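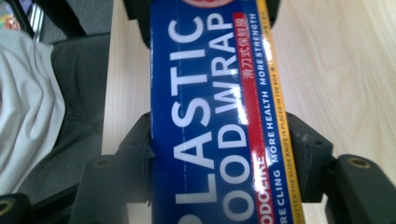 2 min read

The gripper that wants to be your first gripper

Kubíček's Totance kit promises household-grade handling for small labs. Radoslava Hudec spent two weeks trying to believe it.

The pitch for the Totance starts in the kitchen drawer. Every household object you own, the brochure says, is a training object. Buy the kit, pick up what's lying around, and by the end of the week you'll have the makings of a robot that can put away the groceries.

I have heard this pitch before, usually with a different drawer.

Kubíček, a small firm based in Lerkby, sells the Totance as a hand-held gripper with a camera, software and a subscription. You hold the thing, you do the job yourself, and the recordings go off to be turned into something an arm can copy. The jaws are dark gray plastic, blocky, and a good deal tougher than they look. I dropped mine on a tile floor and it came up without a chip.

Picking up boxes is what it does best. A carton of plastic food wrap, long and stiff with flat sides, is close to the perfect customer: the jaws close on the long sides and you can carry on with your day. The carton in my tests promises MORE STRENGTH and MORE HEALTH in small white capitals, so the gripper isn't the only product on the table with ambitions.

Glossy packaging is a harder matter. Coated cardboard throws white glare back at the camera, and large lettering slides out of view when the jaws are in close. Danica Tichý, who runs product at Kubíček, told me the software "learns past" reflections. When I asked how many recordings that takes, she said it depends on the object. When I asked about this object, she said it depends on the room.

To be fair to her, rooms do matter. I moved to a desk by a north window and my rejected recordings dropped. But a kit sold on the idea that you can work anywhere shouldn't need the good desk.

Then there is the question of what a grasp is worth. The sales material talks about picking things up as if that were the job. Nobody buys food wrap to hold the box. They want a sheet of it, cut straight, over a bowl. This carton has a slide cutter – the yellow edge tells you the knife is placed in the box – and working one of those takes a steady hold and a second hand with some feel in it. Kubíček ships 29 sample tasks with the kit. I went through the list looking for a cutter of any sort and didn't find one.

Vratislav Kolář, who teaches automation at a technical college in Rerkville, bought six units in November. His students like them. "It gets them moving on the first morning," he said. "With an arm they'd still be reading the safety sheet." He was cooler on the subscription, and he has let two of the six lapse.

That seems about right to me. As a teaching tool the Totance is quick to set up, hard to break and pleasant to hold for an hour, less so for three. As a road to a working kitchen robot it is a very good way of collecting boxes picked up.

Kubíček says an update with two-handed tasks is on the way. I'll want to see it cut something.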